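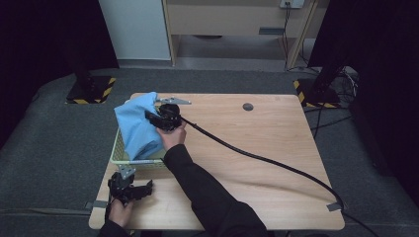
Fadwa Fahmy wrote in after the October item to ask why the folding notes stop at the pile and say nothing of the basket the pile goes into. Her point is that a cloth folded to the right size still ends up as a heap if the basket is too short for it, and that she has refolded the same load twice in one evening on account of it.

The point is taken, and basket fit is covered in this item.

Measure the inside of the basket at the base, not at the rim. Most plastic baskets taper, and the rim figure will mislead you. For a basket with an inside base length of 465 mm, a cloth 900 mm long folded once gives 450 mm and lies flat with 15 mm to spare. A cloth 1410 mm long folded in thirds gives 470 mm, which is 5 mm too much. Fold that one in quarters and accept the thicker stack.

Bulk matters as well as length. Thin cotton keeps its fold under its own weight. Terry and fleece spring open, so they go at the bottom with the folded edge against the long wall. Mixed loads should be sorted by weight of cloth first and by size second.

Perforated walls let air through a load that is slightly damp, provided the stack is not pressed hard against them. Leave a finger's width on at least one long side. Check the edges of the holes for molding burrs before putting in knits. A burr can be taken off with a fingernail file.

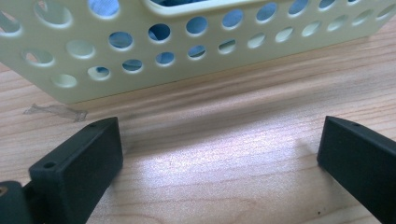

Basket side wall with staggered round holes, larger in the upper rows.

Nilton Rengifo at Pirnutgate has put the fold lengths into a one-page table, covering cloths from 500 mm upward in half, third and quarter folds. The table assumes no allowance for hems. Add 5 mm per fold for a heavy hem.

Copies are at the Surent desk. The Brorell shelf inserts mentioned last time are still on order. Corrections to the table go to Nilton, with the cloth length and the inside base length of the basket both given in millimeters.

Next item: fitted sheets.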